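Cikik Adult Learning
Household Sorting and Packing
Notes for Session 5: Floor Items, Capped Containers and Cables
Revised January 10, 2018

Before we start

Last session we did crockery, and a few of you have since discovered how much newspaper a gravy boat can absorb. Bring your Drornon sheets with you again. If yours has gone missing, spares are in the tray by the door, next to the lost umbrellas, which are still lost.

The assignment for this unit is on the last page. People keep missing it there, so I'm mentioning it on this one.

1. What counts as a floor item

A floor item is anything that lives on the carpet and has done so long enough that the household walks around it without looking. Heaters, fans, bins with lids, amplifiers, the exercise thing. They rarely appear on anybody's packing list. You make your list standing in the middle of the room, looking at shelves, and the floor item sits quietly at ankle height and gets left for removal day, when the truck is full and the only box remaining once held bananas.

The method is to start low. Get down on the carpet if your knees allow it, or sit on a low stool if they've lodged an objection. Go around the walls first, then the middle. Write down each item before you move it. Moving first and writing later is how we arrived at the entry "grey, medium" on last August's sheets, which could have been a filing cabinet or a cat.

2. Capped containers

This is the big category and it takes up most of the session. A capped container is any long or tubby thing with a lid that comes off, screws off or used to do one of those. Wrapped tubes, bottles, spray cans, poster cylinders, canisters of wipes. They come in glossy wrappers and very confident colours, blue and red being the favourites of whoever designs these things, and they roll.
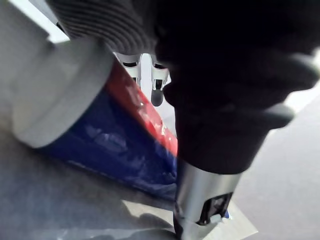 There are four questions to ask of a capped container, and I'd like them asked in order.

Is the cap tight? Test by hand. A cap that turns freely in either direction forever is called decorative, and the container goes upright in a lined tub.

Is there anything in it? Lift it, tilt it, listen. Don't shake anything you haven't read the label of.

Can you read the label? Creased wrappers swallow the fine print, and it's always the fine print that says what you needed to know. Flatten the wrapper with your thumb under a lamp. If it still can't be read, the container goes in the Unknown tub and gets no further promotion.

Would the removalist take it? Pressurised cans, fuel, pool chemicals and most solvents are a no. Our local mob, Prunonent Removals, hand out a one-page list of what they won't carry. Read it early. Reading it in the driveway has a very different flavour.

Lay rolling things parallel to the short side of the box, with a rolled tea towel along each end. Caps should all point the same way. I've been asked whether this matters and I'd say it matters about as much as folding the ends of toilet paper, but when you open the box at the other end you'll find what you want in one go.

The half-full problem. Everybody owns six of something that is nearly finished. Do not combine cleaning products to save space. I'll repeat that in the session and it's also on the wall. Combining shampoo is between you and your conscience.

3. Appliances with a shell

By this I mean the rounded, smooth-sided ones with an opening somewhere and a knob or button somewhere else. They look sturdy and they mostly are, except at the knob. A box full of books leaning on one small knob for 200 kilometres will find out how it was attached.

Steps for a shelled appliance:

Turn it off at the wall, then unplug it. Let anything that heats sit until it's cool right through.
Wipe the shell. Matte finishes hold dust and will pass it on to your linen.
Look inside any opening. Past classes have found pegs, a sock, Lego, and on one occasion the warranty.
Pad around whatever sticks out before you pad the flat bits.
Coil its own cord and tie it to the body of the appliance. Its own cord. See section 4.
Mark the side with the knob in texta on the outside of the box.

If you've kept the original carton, congratulations, and please don't bring it up in the tea break.

4. Cables

Carpet is where cables go to be forgotten, especially the thin black ones. Follow each cable with your hand from one end to the other before pulling on it. If you pull first you'll learn what was on the end, usually by the noise.
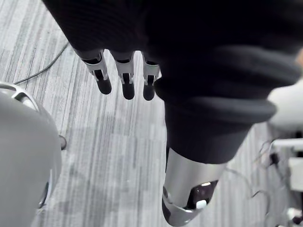

Classify what you find as follows. Attached: one end is plugged into something you own and can name. Orphaned: it fits something, and the something left home years ago. Tangle: three or more, hanging together, identities unclear.

Attached cables travel with their appliance. Orphaned cables get a bag with today's date and a limit you'll stick to (I suggest the end of August, and my own bag is none of your business). Tangles get undone sitting down, with a cup of tea, at a table. Standing over one and tugging has never improved it.

Coil loosely, a bit wider than your hand. Masking tape labels near the plug, folded over on themselves like a little flag. Write what it's for in full words. "Thing for the thing" was submitted twice last year, by different students, who I believe were both sincere.

Rubber bands perish and go gummy. Use velcro ties, bread tags or a strip of old stocking.

5. Floor plan before you lift

Draw the room on the back of the Drornon sheet. A rectangle will do. Mark doors, power points and anything heavy. Then mark the path out, and keep that path clear from now until the truck has gone. The path is where people put down the box they're just going to put down for a second.

Bins for this session:

Going
Op shop
Tip
Unknown
Asking somebody first

The last bin was added at the request of several marriages.

6. Practical, second half

We move across to the Marinho Room, which has the carpet. Work in pairs. Each pair gets a patch of floor, one tub, tape and a texta. You have 25 minutes to list, test caps, trace cables and pack. Then you swap with another pair and try to find three things from their sheet without opening every box. Please be kind about it. They'll have your box.

Shoes off in the Marinho Room, or clean soles. The mop roster is real and I hold the pen.

Assignment

Choose one room at home, not the garage. List every floor item in it, with a line each on size, what sticks out, what's inside and which bin it's headed for. Include at least one capped container and at least one cable traced to both ends. Attach your floor plan. Handwriting is fine if another human can read it, so find one and check.

Hand in at the start of Session 6, which covers linen, doonas and why the vacuum bag has a hole in it. Bring one doona per pair.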